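3.2. Arquitectura de memoria de la tarjeta Lullia

La tarjeta Lullia se diseñó como acelerador de expansión para equipos de sobremesa con bus de 32 bits y procesador de la familia 68k. A diferencia de las placas de doble procesador descritas en la sección 2, en las que ambas CPU comparten el controlador de memoria, Lullia dispone de un banco local accesible únicamente desde el coprocesador y de una ventana de intercambio visible desde los dos lados. La documentación conservada procede del archivo técnico de Jukmont y fue catalogada por Witkowska y Koskela; comprende los esquemas eléctricos de la segunda revisión, dos listados de ecuaciones lógicas y un cuaderno de pruebas incompleto.

El arbitraje de la ventana se resuelve mediante un autómata de cuatro estados implementado en lógica programable. En reposo, la ventana pertenece al procesador anfitrión. Cuando el coprocesador solicita acceso, el autómata espera al final del ciclo de bus en curso, retira la señal de concesión y conmuta los transceptores. La secuencia inversa es idéntica salvo por un estado de guarda adicional, introducido en la segunda revisión para evitar la contención en las líneas de datos. Mohmand atribuye a esta contención los fallos intermitentes anotados en el cuaderno de pruebas. Los esquemas de la primera revisión no se han localizado, por lo que esa atribución no puede comprobarse de forma directa.

El coste de cada conmutación condiciona el modelo de programación. Una aplicación que alterne con frecuencia entre código nativo y llamadas al sistema operativo invierte en el traspaso de la ventana una fracción apreciable del tiempo de ejecución. Para cuantificar este efecto se reprodujo el comportamiento del autómata en el emulador Planora, al que se añadió un modelo temporal de los transceptores. Se ejecutaron 1000 iteraciones de cada carga de trabajo, con la caché del coprocesador vaciada al comienzo de cada serie.

Las cargas seleccionadas fueron tres: la transformación de una lista de vértices en coma fija, la descompresión de un flujo de audio y la conversión de imágenes de formato entrelazado por planos a formato de píxel empaquetado. La última es la más sensible a la ventana de intercambio, puesto que cada línea de la imagen debe leerse desde la memoria del anfitrión y devolverse a ella tras el reordenamiento de bits. Como entrada se empleó un conjunto de imágenes, reducidas a la resolución y la paleta admitidas por el hardware de vídeo original.
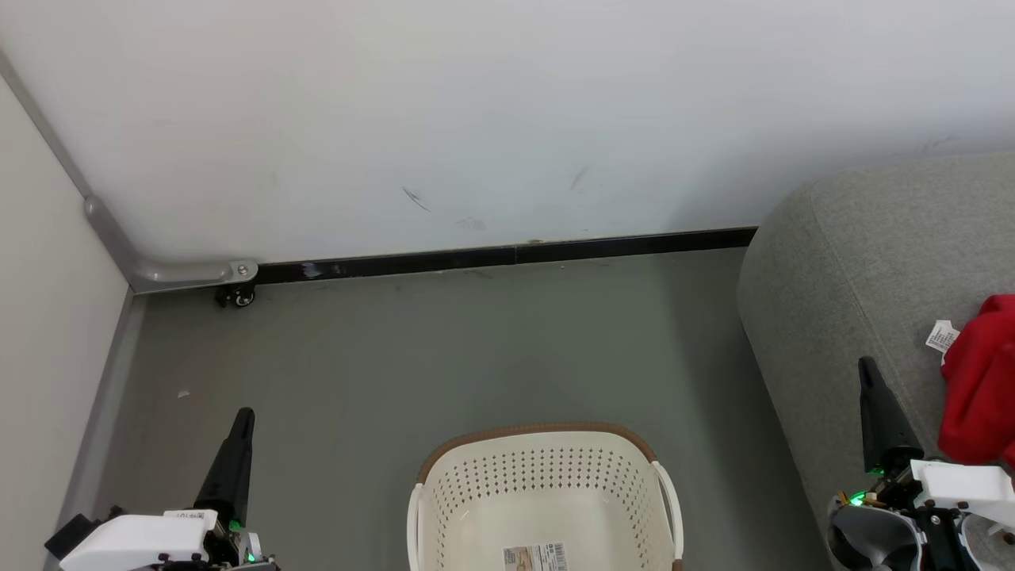
Figura 4. Cesto de plástico calado, pared blanca y sofá gris.

El conjunto se dividió en dos grupos según la proporción de superficie uniforme. En las imágenes con grandes áreas lisas la conversión no resulta más rápida, dado que el algoritmo recorre todos los planos con independencia del contenido. Sí disminuye, en cambio, el tiempo de la etapa posterior de compresión por longitud de secuencia, que se midió por separado y no se incluye en los resultados de esta sección.

Con traspaso línea a línea, el coprocesador permanece bloqueado en espera de la ventana durante aproximadamente el 77 % del tiempo total. Al agrupar las líneas en bloques de 15, el tiempo de espera se reduce de manera sustancial y el factor limitante pasa a ser el ancho de banda del bus del anfitrión. El aumento posterior del tamaño de bloque no aporta mejoras medibles y provoca retrasos en la atención de interrupciones, efecto ya observado por Haugland en placas con una ventana de intercambio similar.

El fabricante Öberg propuso un esquema alternativo, basado en una memoria de doble puerto, que habría eliminado el arbitraje. Según la correspondencia conservada en el mismo archivo, la propuesta se descartó por el precio del componente, previsto para una tirada inicial de 600 unidades. No consta que se fabricara ningún prototipo con dicha memoria. Wieczorek sostiene que el cambio habría obligado además a rediseñar el decodificador de direcciones, cuya lógica ocupa casi por completo el dispositivo programable disponible.

Los resultados deben interpretarse con dos reservas. En primer lugar, el modelo temporal utiliza los valores máximos de las hojas de características, que pueden diferir de los de una placa real. En segundo lugar, Planora no reproduce el refresco de la memoria dinámica local, de modo que los tiempos obtenidos para la transformación de vértices constituyen una cota inferior. La sección 3.3 aborda la compatibilidad de las bibliotecas del sistema con este esquema de memoria.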